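Print this page | E-mail this ticket
Filed under: Shop & Room Help > Tables and Work Surfaces

Ticket 162 - wood board rocks and creeps on blue perforated table, shape blocks wont stay put

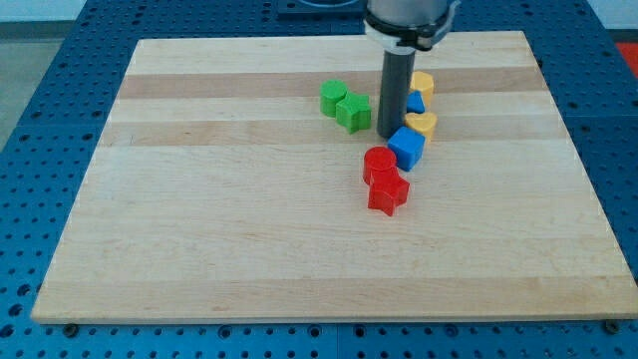
Status: open, workaround in place

Problem as reported:
Big maple-colored board, the one made up of long strips, will not sit flat on the perforated table. Push down on a near corner and the opposite one lifts. Also creeps toward the window side during the day. Blocks set out at the start of a session end up off their pencil marks, the cylinders worst. Star and heart are fine lying flat, they don't care.

Room: Kikville, back workroom. Table is the blue one. Board came from Ollavum, bought in June, no paperwork kept that I can find.

What we need: board flat, board not moving, surface clean enough that the blocks slide the same everywhere. Right now a block pushed across the near planks drags, far ones its ok.

LOG

Entry 1
Checked table first. Level on it both ways, table is good. One foot was backed off a half turn, snugged it. Board still rocks. So its the board.

Entry 2
Flipped board over. Rocks less but the other side has a glue ridge along one joint and the blocks catch on it. Flipped back. Not a fix.

Straightedge across the strips - small hump near the middle, can slide a sheet of paper under at both ends. Straightedge along the strips, flat. So it cupped across the width. Would make sense, that room got very damp before the dehumidifier went in.

Entry 3
Asked Ollavum support. Their answer, pasted:

"Please lay the board on edge with air on both faces for several days before further correction. Do not sand a damp board. Do not screw it down tight while it is cupped."

OK but we need the board. Asked if weights would do it, no answer yet.

Entry 4
Stood it on edge over the break, two battens under, dehumidifier at 43. Hump smaller. Still there. Rocking now only if you go looking for it.

Entry 5
Creep. Tried rubber shelf liner under the whole board, cut to size. Bad idea, it bunched over the table holes and gave a soft spot in the middle, tall blocks wobbled. Pulled it.

Tried four thin cork pads near the corners instead. Much better. Board stayed on its tape line all session. Cork is 60 mm squares out of the Janssen kit, the leftover bag in the drawer. Put them over solid metal, not over holes, or they dent.

Entry 6
Drag on the near planks. Smudges there, hand grease I think, everybody leans on that side. Wiped with barely damp cloth then dry cloth. Some came off, some didnt. Didn't want to go wetter because of the cupping. Green cylinder slides about the same near and far now, yellow cylinder still hangs up a little. Checked its bottom face - tiny molding nub. Shaved the nub with a craft knife. Fine now.

Somebody asked if the two darker strips are a stain or a burn. No. Thats just darker wood, goes all the way thru, you can see it on the end grain. Leave it alone please, one person already had a scouring pad on it.

Entry 7
Block set is Brornileck, part 121. Wanted a spare blue triangle, theyre out. On the list.

STILL OPEN
- Ollavum reply about weights
- hump, recheck with straightedge after another dry week
- re-mark the pencil outlines, old ones mostly wiped off in entry 6 (my fault)
- seal the underside? Top has some kind of finish, bottom feels bare, could be why it cupped in the first place. Not doing this till its flat

Workaround until closed: cork pads stay under the corners. Do not use shelf liner. Don't drag the board, lift it, two people. Dry cloth only on top. If it rocks more than it does now, add a line here and stand it on edge overnight, battens are behind the door.

Last updated 2020-07-09

Tags: worktable, wood board, leveling, blocks, cleaning

Contact the help desk | © Kikville Workrooms | Back to top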